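Corkelura Surfaces Again, With More Fish and One Fewer Excuse
Aug 8, 2014

Trullham, the small studio that promised its underwater puzzle game Corkelura for March, has released it in August and would like everyone to be cool about that.

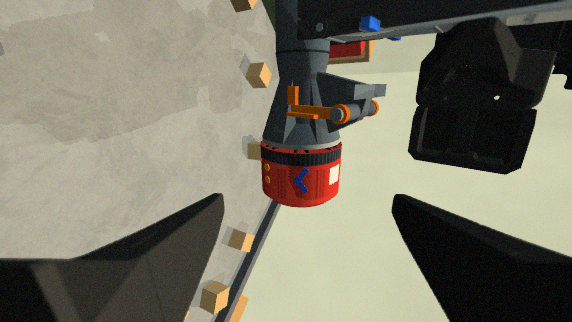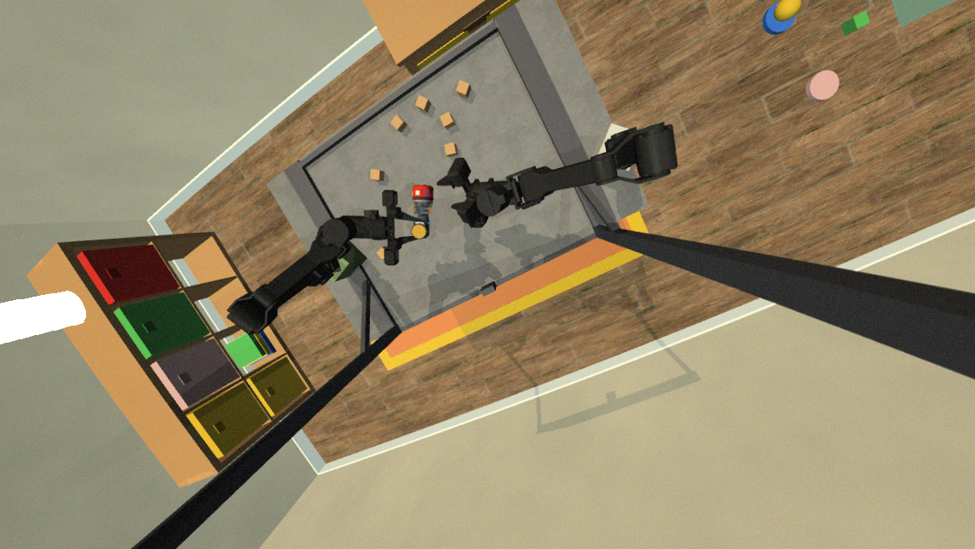 Computer renders: a red cap, top, and two robot arms at a work table.

The game puts you in charge of a leaky diving bell and 300 rooms of flooded canal, most of them locked. You collect air, open gates and try not to annoy the eels. Early players of the demo complained that the eels were too easily annoyed. Trullham has responded by adding more eels.

"We listened to the feedback," said lead designer Elsa Söderlund. "Then we had a long lunch and did what we were going to do anyway."

The finished version has 4 difficulty settings, the gentlest of which is called Bathtub. There is also a level editor, and a photo album that fills up with your rescued sea snails whether you want it to or not. Owners of the demo can carry over their saved games, except for anyone who stopped in the Cuautle caverns, which have been rebuilt from scratch and will send you back to the entrance without your lamp.

Eilif Nyberg, who wrote the music, delivered 20 tracks. Nineteen are in the game. The other one is mostly foghorn and comes as a free download.

Corkelura takes up 600 MB and runs on Windows, with a Mac version due "after a nap," according to the studio's site. Publisher Corbridge is already talking about a sequel and has declined to name a month.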